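The Pastdale Trilogy Box Set - Collector's Edition from Bitar

Limited to 1000 copies

Okay, I have been waiting to put this page up since October, so forgive me if I get a little carried away. The whole Pastdale trilogy is finally in one box, and I have watched the thing front to back twice now (my couch has a dent).

If you missed Pastdale the first time around, it's the space western where the sheriff has to guard the same prisoner in three different decades. The first movie is slow and dusty and I love it. The second one is the loud one with the train. The third one got picked on a lot when it came out, mostly for that ending, and I was one of the people doing the picking! I've come around. Seeing it the same weekend as the other two makes a huge difference, and the scene at the well finally landed for me.

You get 5 discs in the set. Three are the movies, one is the making-of material, and the last one is the longer cut of the second movie, which used to be really hard to find with a decent picture. The new transfers were done by Oltura and the night scenes are the big improvement - my old copy was basically gray soup once the sun went down.

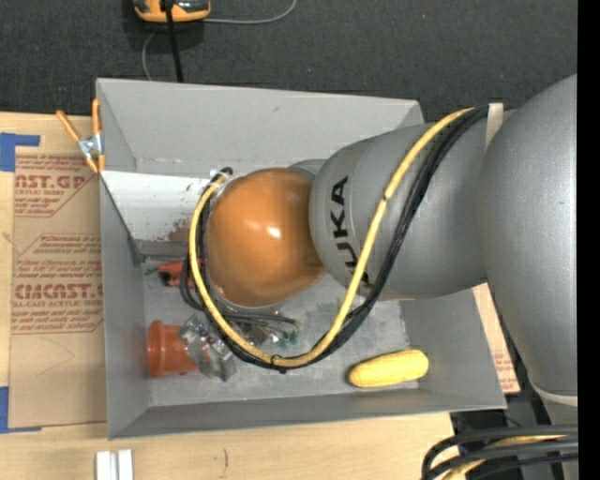

The booklet is a real booklet, too, with a spine and everything. It has production sketches, a long essay about the music, and the deleted campfire scene printed in script form. I read that part standing up in the kitchen. It explains so much about why the deputy acts the way he does in the third movie, and I can't believe they left it out.

Now for the stuff I'd want to know before buying. The commentary on the first movie is the same one from the old release, so if you already own that, you've heard it. The box is a tight fit and the discs slide out from the side, so go easy with it. And there's no digital code in this one. I asked Bitar about it and they said no plans, sorry.

We got 400 of the 1000 sets here in the shop, and every box has its number printed on the bottom. I can't let you pick your number (people keep asking!), but I'm happy to pack 2 in a row together if you're ordering a pair.

Region: plays in all regions
Subtitles: English, French, Spanish
Discs: 5
Also available: the Rilta soundtrack on vinyl, sold separately

Orders in by Sunday night go out with the first batch. If a corner shows up crushed, send me a note and I'll swap it while I still have spares.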